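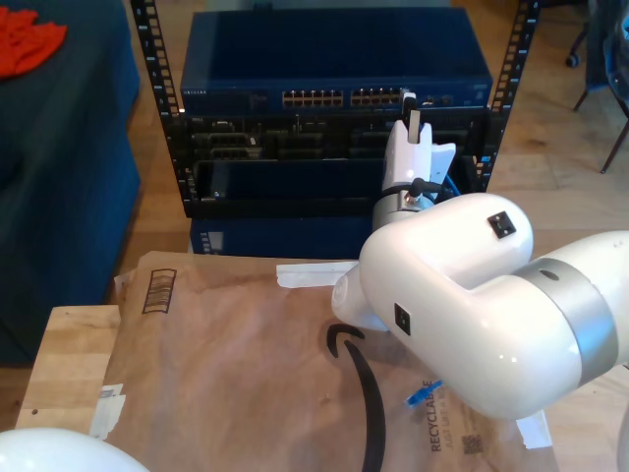 ## Wellness portal: step challenge not syncing, standing desk stipend stuck

**Queue:** Workplace Programs
**Priority:** Normal (I asked for High)
**Opened by:** Nusrat Karunaratne, Landance, People team
**Vendor:** Limadano (portal), Pyo (step tracking app)

### Original report

Two problems, possibly one.

1. Steps logged in Pyo show up in the Limadano portal for some people and stay at zero for others. We have 51 people signed up for the September challenge and 21 of them show zero.
2. The desk stipend is supposed to unlock once a person has finished the ergonomics self-check. Several people have finished it and the button is still gray.

Before anyone sends me the help article: I have read it. It says to log out and log back in. We did that.

### Log

**9:10 a.m.** Vendor reply. They think the people at zero have not been walking enough to pass the minimum daily count.

I doubt it. One of the zeros runs before work and has the numbers in Pyo to show for it. Also, the challenge rules on our own portal page say there is no minimum. Asked them where the minimum comes from.

**9:45 a.m.** Vendor says the minimum is a default setting and that an admin on our side must have turned it on. I checked the admin page. The setting is off. Sent a screenshot.

**10:20 a.m.** Vendor asks if we have tried a different browser. The steps come from a phone app. Tried a different browser anyway so that we could move on. Same result.

**11:05 a.m.** Did my own comparison, which I would have liked someone else to do. Took seven people at zero and looked at their profiles next to people whose steps come through. Same office, same phone models more or less, same app version. The one thing that lines up is the sign-up path. All seven joined through the link in the welcome email, and the working accounts I looked at joined from inside the portal.

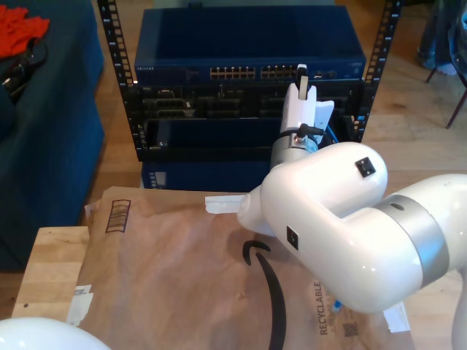 I'm not ready to call that the cause. Seven is a small group and I picked them by going down the list. But it's a better lead than the browser.

**11:30 a.m.** Passed it to the vendor. They replied that both links "go to the same place." They may well go to the same place and still not do the same thing once they get there. Asked them to look at one account from each group and tell me what is different.

**1:15 p.m.** Vendor found that accounts from the email link were created under our old program name, Fovow, which we dropped before the portal went live. Pyo sends the steps to the Landance group. The Fovow group still exists, so nothing throws an error and the steps have no matching account to land on.

I asked why a retired group was still accepting sign-ups. No answer to that part yet.

**1:40 p.m.** Vendor moved one test account over to the right group. Steps appeared after around 40 minutes. The help article says "instantly" - please fix the article.

**2:50 p.m.** Vendor offers to move the rest in bulk. I asked first whether the move keeps step history, because the last bulk change they did for us wiped everyone's hydration goals and we heard about it for a long time. They said history is kept. I asked them to check this on a second test account and not just tell me. They checked. It was kept for that account, back to the first day of the challenge.

**3:30 p.m.** Bulk move approved by me, on the condition that they export the current data first and put the file where I can open it. File received. It opens.

**4:25 p.m.** All 21 accounts now show steps.

### Stipend button

The vendor wants to close this with the sync problem as "same root cause." I don't agree yet. Two of the people with the gray button were in the right group the whole time, so moving accounts can't explain theirs.

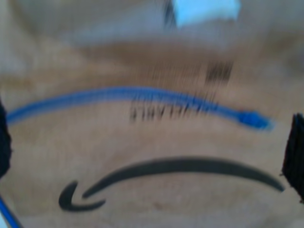
Their self-check results are saved and dated, and every question has an answer. One of them went back and redid the last page on posture and screen height, and the button stayed gray after that too. The only note from the vendor is that stipend status "refreshes overnight." Fine, but those two finished their checks before the challenge even started, so they have had plenty of nights.

What I need before this part is closed:

- The actual rule that turns the button on, written out
- When the refresh last ran for our group, and whether it finished
- A look at those two accounts by a person who can see the back end
- Written word that nobody loses their stipend if the deadline passes while this is open

### Status

- Step sync: fixed. I'll check the zeros again tomorrow morning before I tell staff.
- Email link: old link turned off, new one tested with one new account.
- Stipend button: **open**. Please do not merge with the sync ticket.
- Help article: still says "instantly" as of 4:50 p.m.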